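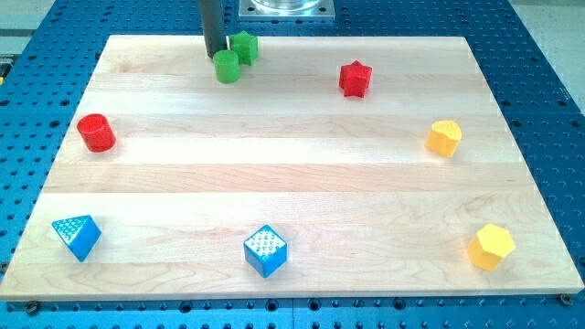

7. After a Contact Stop

7.1 When this section applies

Read this section when the arm has stopped by itself during a push task and the panel shows code 38 (contact stop, tool side). The code means that the force on the rod was higher than the limit for longer than 200 milliseconds. The brakes are then closed and the program is paused, but the power is still on.

Most contact stops in the Stuvmont cell have one of these causes:

– The rod came down too near to a block and pressed on its edge.
– Two blocks stood close together and the rod went into the narrow space between them.
– The rod height was set wrong after a tool change, and the tip was rubbing on the maple board.
– The board moved because a corner bolt was loose.

The first two causes are harmless if you clear them correctly. The last two will come back on every run until you repair them.

CAUTION: Do not pull the rod by hand while the brakes are closed. The rod is stiff but the tool clamp is not, and a bent clamp gives a wrong tip position which is difficult to find later.

7.2 Clearing the stop

1. Press the emergency stop button, even if the arm is already standing still. A paused arm can start again when somebody presses Resume in the control window.

2. Look at the tip of the rod from the side, with your head outside the yellow floor line. Check if the tip is touching a block, the board, or both.

3. Write down code, time and the name of the running task in the cell log. Do this before you touch anything. After the reset the panel keeps only the last code.

4. Release the emergency stop and choose Manual, then Slow. Wait for the two short tones.

5. Raise the rod straight up with the Z+ key, in small steps, to a minimum of 105 mm above the board. Do not use the X or Y keys before this height is reached.

6. If a block goes up together with the rod, stop. Press the emergency stop again and take the block away with the long tongs.

7. Press the emergency stop once more and put any fallen block back on its base. Blocks that are only moved can stay where they are, the camera finds them again at the start of the next run.

8. Go to 7.3. Do not press Resume. The old path was planned for the old block positions and is not valid anymore.

Note: If the arm does not move in step 5 and the panel shows code 24, the brake of one joint has not opened. Switch off the cell and call service. There is no user repair for this fault.

7.3 Checking before restart

1. Try each corner bolt of the board with the hex key. The bolts must be tight, but please do not use an extension on the key – the threads in the blue bench plate are soft.

2. Push the board sideways with the flat hand. If you feel play, tighten the bolts again and repeat the board calibration (section 5).

3. Inspect the rod tip for green, red, yellow or blue marks. Color on the tip shows that it has scraped a block. Wipe it with a dry cloth.

4. Inspect the board for a fresh line or dent. A line in the wood means the rod height is too low. Set it again with the Emer height gauge as in section 4.2.

5. Start the program from the beginning with speed on Slow, and stay at the cell for the first full run.

7.4 Blocks that stand close together

A contact stop is more probable when two blocks are almost touching and have the same color. The vision program sometimes reads such a pair, for example cylinder and star, as one large block. It then calculates one center for both, and the rod is sent to a place which is not free.

If this happens more than once in a day, open the Bae vision window and set Minimum Gap one step higher. The program will then refuse to place the rod near the pair and will ask you to separate them. Separate them by hand only with the emergency stop pressed.

WARNING: Do not raise the force limit to avoid contact stops. In March we received back a Stoletti tool clamp that was cracked through, and the limit in that cell had been raised two times. The limit protects the hand of the user as well as the tool.

If code 38 comes three times in the same run position and all checks in 7.3 are good, save the log file and send it to service together with your notes from 7.2, step 3. Leave the cell switched off until you have the answer.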